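Plirnisdale : une pince qui ne savait plus lâcher, et un banc de tri arrêté

Temps de lecture : 6 min

18 juin 2022, par la rédaction

Je vous avais promis des nouvelles du banc de tri de Plirnisdale, eh bien en voilà, et elles ne sont pas fameuses : tout est à l'arrêt depuis un incident de préhension, et la reprise n'a pas encore de date. 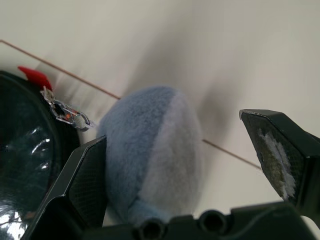
Pour ceux qui prennent le train en marche, Donen exploite là-bas un petit atelier de tri d'objets mous. Des peluches, des porte-clés, des babioles de fête foraine, tout ce que les machines de tri classiques détestent parce que ça s'écrase, ça roule et ça s'accroche au voisin. Le bras prend un objet sur la table, le soulève, le dépose dans un bac, recommence. Dit comme ça, c'est enfantin. J'ai passé une matinée entière à regarder faire et je peux vous dire que j'ai serré les dents plus d'une fois !

L'incident, donc. En pleine série, la pince s'est refermée sur une peluche et n'a plus voulu s'ouvrir. L'opérateur a demandé l'ouverture au pupitre : rien. Il a recommencé : toujours rien. Le bras, lui, croyait avoir déposé son objet et il est reparti vers la table avec la peluche toujours coincée entre les doigts, en balayant au passage une partie de ce qui s'y trouvait. Bilan matériel, un bac renversé et une peluche décousue. Bilan humain, zéro blessé, et c'est tout de même la première chose que j'ai demandée.

Là où ça devient embêtant, c'est que l'opérateur avait déjà la main tendue vers la table quand le bras est reparti. Il l'a retirée à temps et il a frappé l'arrêt d'urgence, qui a fonctionné du premier coup. N'empêche que sur un poste où l'on range à la main entre deux séries, un bras qui repart alors que tout le monde le croit en attente, ça fait froid dans le dos. Donen a classé l'affaire en presque-accident et a coupé l'alimentation du poste le jour même.

D'où vient la panne ? J'ai pu lire le compte rendu interne (merci à la personne qui me l'a laissé sous les yeux le temps d'un café), et il pointe deux causes qui se sont additionnées. La première est bêtement mécanique : les garnitures antidérapantes, à l'intérieur des doigts, s'usent beaucoup plus vite que prévu au contact des tissus pelucheux. Elles retiennent des fibres, elles s'effilochent, et à force la matière se prend dans l'articulation. La consigne prévoyait un remplacement tous les 30 jours. Sur des pièces rigides, pourquoi pas, mais sur de la fourrure synthétique c'était franchement optimiste.

La seconde cause est logicielle et c'est celle qui me chiffonne le plus. Le programme de pilotage, fourni par Ulloa, considère que l'objet est lâché dès que l'ordre d'ouverture est parti. Il ne vérifie pas que les doigts se sont écartés pour de bon ! Le capteur de position existe pourtant, il est câblé, il envoie bien sa valeur, et cette valeur est enregistrée dans un journal que le cycle ne consulte jamais. Quand j'ai lu ça, j'ai relu la ligne une deuxième fois. Le numéro du défaut, pour les curieux qui auraient la même version sous la main, c'est le 1043 : « écart d'ouverture non acquitté ». Il s'affichait en simple avertissement, sans arrêter quoi que ce soit.

Et ce n'était pas nouveau. En reprenant les journaux depuis décembre, les techniciens ont retrouvé ce même avertissement à 8 reprises, chaque fois effacé par le redémarrage du cycle. Les fois précédentes, l'objet avait fini par tomber tout seul, un peu en retard, et la série avait continué. J'ai beaucoup de tendresse pour les gens qui font tourner ces postes (on leur demande d'aller vite et de ne pas déranger tout le monde pour un voyant jaune), mais quelqu'un, quelque part, a réglé ce voyant en jaune alors qu'il aurait dû être rouge.

Ulloa, que j'ai contacté, m'a répondu assez vite et sans langue de bois, je le signale parce que c'est rare. L'entreprise reconnaît que la vérification d'ouverture était laissée en option et que cette option était désactivée à la livraison. Une mise à jour est en préparation : le bras restera immobile tant que le capteur n'aura pas confirmé l'écartement des doigts, et le 1043 provoquera un arrêt franc avec réarmement manuel au pupitre. Chez Donen, on a aussi décidé de changer les garnitures bien plus souvent et de passer les doigts en revue avant chaque série, à l'œil et à la brosse. Une brosse à ongles, m'a-t-on précisé. J'adore.

Reste la question de la zone de travail, et là je trouve qu'on va un peu vite. Le poste n'a pas de barrière lumineuse, la table est accessible sur deux côtés, et le rangement à la main continuera une fois la machine relancée. La force de serrage est faible, d'accord, on ne se ferait pas broyer un doigt là-dedans. Mais un bras en mouvement qui trimballe un objet accroché peut vous envoyer un bac dans le visage. J'ai posé la question d'un simple tapis sensible devant la table, on m'a dit que c'était « à l'étude ». Je reposerai la question, comptez sur moi.

L'atelier de Platatby, équipé du même ensemble, n'a pas été arrêté. Il travaille sur des flacons et des boîtes, donc sans l'histoire des fibres, et l'option de vérification y a été activée à distance dès le lendemain. Pour Plirnisdale, Donen parle d'essais à vide d'abord, puis d'une reprise à vitesse réduite, avec deux personnes au poste. Je compte y retourner à ce moment-là et je vous raconterai.

Commentaires

pince_sans_rire
On a eu la même chose sur une ligne textile, avec une autre marque. Les peluches c'est l'enfer, les fibres passent partout. Nous on a fini par mettre des garnitures en silicone lisse, ça tient moins bien l'objet mais ça ne s'effiloche pas.

Marmotte38
Une sécurité en option désactivée à la livraison... Je reste polie. Est-ce que l'avertissement est au moins documenté dans la notice ?

La rédaction
@Marmotte38 Oui, dans une annexe, avec la mention « sans incidence sur le cycle ». Je leur ai demandé si la phrase allait être corrigée, on m'a dit que oui.

gg_atelier
Le tapis sensible c'est bien, mais si on range entre chaque série il va couper sans arrêt et quelqu'un finira par le shunter. Je mettrais plutôt un bouton de validation à deux mains pour relancer.

pince_sans_rire
@gg_atelier d'accord pour les deux mains, à condition que le bouton soit loin de la table.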